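食器の水切りとふきん、毎日の小さな手順

食器は洗ったあとの扱いで持ちが変わります。わが家で続けているやり方をまとめました。2019年10月19日に一部書き直しています。

水切りかごは、週に一度は中身を全部出して洗います。受け皿の裏に白い水あかがついたら、水1,000mlにクエン酸を大さじ2ほど溶かし、30分つけてからスポンジでこすります。金属のかごは長くつけると傷むことがあるので、時間が来たらすぐに流してください。クエン酸と塩素系の漂白剤は絶対に一緒に使わないこと。同じ日にやりたくなりますが、別の日に分けます。

かごに入れる順番は、大きい皿、小鉢、コップ、箸の順です。コップを先に伏せると皿の置き場がなくなります。茶碗は少し斜めに伏せると高台のくぼみに水がたまりません。急ぐ日は高台だけ先にふいておけば、残りは自然に乾きます。

ふきんは食器用と台ふきんを分けます。色で分けるのがいちばん簡単で、うちは食器用が白、台ふきんが紺です。新しいふきんは糊がついていて水を吸わないので、ぬるま湯で二度ほど洗ってから使います。柔軟剤は入れません。以前はIkonenの麻のふきんを使っていましたが、今は綿のさらしを切ったものに落ち着きました。さらしは41cmで切ると、端を三つ折りにしてもちょうどよい大きさになります。

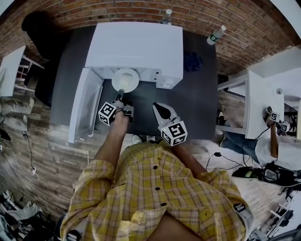
食器をしまう前に、食卓や作業台の上で一枚ずつ底を確かめます。高台がざらついている皿は、そのまま重ねると下の皿に細かい傷がつきます。焼き物用の砥石か、目の細かい耐水ペーパーを水でぬらし、力を入れずに円を描くように当ててください。削った粉はよく洗い流します。写真のような白い丸い皿は、濃い色の天板に置くとふちの輪郭がはっきりして、欠けを見つけやすくなります。白いテーブルしかない家では、黒っぽい布を一枚敷けば同じことです。指先でふちを一周なぞるときは、欠けがあるかもしれないと思ってゆっくり動かします。

重ねてしまうのは同じ大きさの皿を6枚まで。上絵や金彩のあるものは、間にキッチンペーパーを一枚はさみます。使う回数の少ない大皿は立ててしまうほうが出しやすく、ブックエンドを両側に置けば倒れません。

茶しぶは、重曹を少量の水で練って指でこすると落ちます。金彩や漆器には使わないでください。急須の注ぎ口は綿棒が届くところまで。酸素系漂白剤を使う場合は袋に書いてある量と時間を守ります。

まな板は、使う前に水でぬらしておくとにおいがつきにくくなります。魚や肉のあとは、先に水で流してから洗剤で洗い、そのあとで湯をかけます。いきなり熱湯をかけるとたんぱく質が固まって落ちにくくなります。木のまな板は木目を縦にして立て、風の通る場所で乾かします。

スポンジは月の初めに取り替えて、古いものは角を切って排水口の掃除に回します。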